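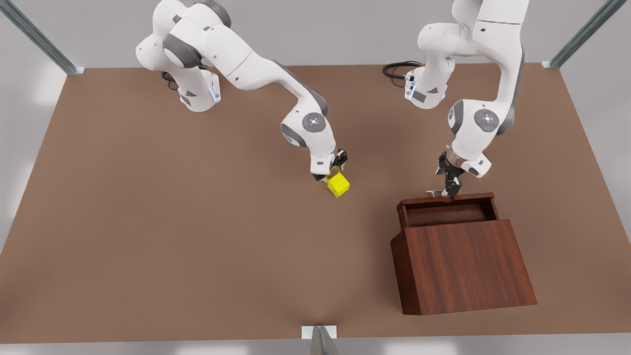 When the robot shut the drawer too soon

Robots can make mistakes. When they do, the people who build them need to find out why. One mistake happened at a workshop called Clelmont, and it took a while to sort out.

The job was simple. A robot with two arms had to put a yellow cube into a drawer. One arm would carry the cube. The other arm would look after the drawer: pull it open, wait, then push it shut.

Before trying anything with real metal arms, the team practised in a simulation. A simulation is a world made inside a computer. It has a pretend table, pretend arms and pretend cabinet, and the computer works out how they should move and bump into each other. If something gets bashed, no one is hurt and there is nothing to mend.

The team ran the job 200 times. In 166 of those runs, the cube went in and the drawer closed. In the others, the drawer closed while the first arm was still over it, and its fingers were trapped.

What went wrong?

Each arm was following its own list of steps. The drawer arm did not check where the cube was. It just waited for a set time and then pushed. Most of the time that was long enough. Sometimes the first arm had to turn the cube before letting go, and then it was late.

Think of two people carrying shopping to a car. If one of them counts to ten and slams the boot without looking, the other had better be quick.

Engineers call this a timing fault. Both arms did what they were told. The instructions were wrong.

How was it fixed?

Reet Grīnberga, who wrote the new program, took out the waiting time. Now the first arm sends a signal when it has let go and moved clear. The drawer arm stays still until the signal comes. If it never comes, both arms stop and a person has a look.

She added a second rule as well. If the drawer arm feels something pushing back, it stops straight away. Lift doors often do much the same when there is a bag in the way.

Why does it matter?

A trapped gripper can bend or snap. A trapped hand is far worse. That is why people must keep well away from a working robot arm unless it has been made safe to be near, and why there is a big red stop button close by.

Words to know

Gripper: the part of a robot arm that holds things.
Fault: something wrong in a machine or its program.
Signal: a message from one part to another.

Home | Robots | Machines | Space | Ask a question
Contact us | © 2021 Pluvell | Back to top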